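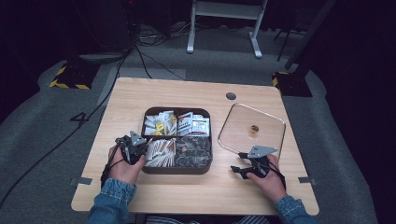 The Juhl House Museum is looking for people who will help us prepare a small exhibition about the ritual objects of the home: spice boxes, candlesticks, wine cups, oil lamps, incense burners, hand-washing jugs and the cloths that were laid under them. We need one paid cataloging assistant, and we also invite owners of such objects to lend them or to talk with us about them. Many families keep these things in a kitchen drawer together with everything else, and they think a museum will not be interested. We are interested. An old spice box with divisions inside is to us a very good source, because it shows how a household separated what it used often from what it saved for the holiday. People still sort small things in the same way today, for example in a dark brown tray with four compartments, one for the long thin stick packets and another for the little dark triangular ones. Our exhibition has the working title "Kept at Home" and it opens in November in the two rooms on the ground floor.

About the collection

The museum's core collection has 46 objects, most of them in brass, pewter or silver plate. They came to us from the Kotetti bequest, and the written notes that came with them are short and sometimes wrong. One lamp was listed for many years as a candlestick. The religious origin of the objects is mixed: there are Jewish, Orthodox, Catholic and Lutheran pieces, and several for which we can't yet say. The assistant will work mainly on this last group.

The paid position: cataloging assistant

The position is part time, 80 hours in total, and can be divided freely between the start date and the opening. You will work at the museum, not from home, as the objects may not leave the building.

Your tasks will be:
- to measure and photograph each object and to write a condition note
- to enter the records in Tasix, our collection database (we will teach you, you do not need to know it before)
- to compare makers' marks with the reference books in our library
- to write short labels in plain English for visitors who don't know the tradition
- to receive the loans from families and to fill in the loan papers

We ask for some experience with handling objects, from a museum, an archive, an auction house or a restoration workshop. A degree is welcome but we do not require it. You should be able to read at least one of these: Hebrew, Yiddish, German, Church Slavonic. It is enough if you can read an inscription slowly with a dictionary. A clear handwriting is also useful, because every object still gets a paper tag - our database has failed us before.

Please understand that the storage room is up a narrow staircase and there is no elevator. If this is a difficulty for you, write to us anyway, and we will see which part of the work can be done downstairs.

The call for lenders and participants

We would like to borrow up to six objects from private homes for the time of the exhibition. They don't have to be valuable or old. A repaired piece is as welcome as a perfect one, and we are especially glad for objects whose use changed, such as a wine cup that later held pencils. Loans are insured from the moment you sign the paper at our door until you sign again when you take the object home.

If you don't wish to lend, you may still take part in a conversation of one hour. We will ask how the object was used, who was allowed to touch it, where it stood during the rest of the year, and what words were said over it. The conversation is recorded only with your permission. You can come with a parent, a child or a friend, and you can speak in your own language if you tell us some days before.

How to apply

For the paid position, please send a letter of one page and a list of your earlier work. Please do not send certificates at this stage. For the loans and conversations, a few lines about the object and one photo are sufficient - a phone picture is fine, with a ruler next to the object if you have one.

Everything can be sent through the contact form on our page or left in an envelope at the Clorkaris bookshop next door, which takes our mail when we are closed. Applications for the paid position must reach us by Wednesday, September 14, 2022. For lenders there is no fixed date, but the showcases must be planned early, so please do not wait until the last week.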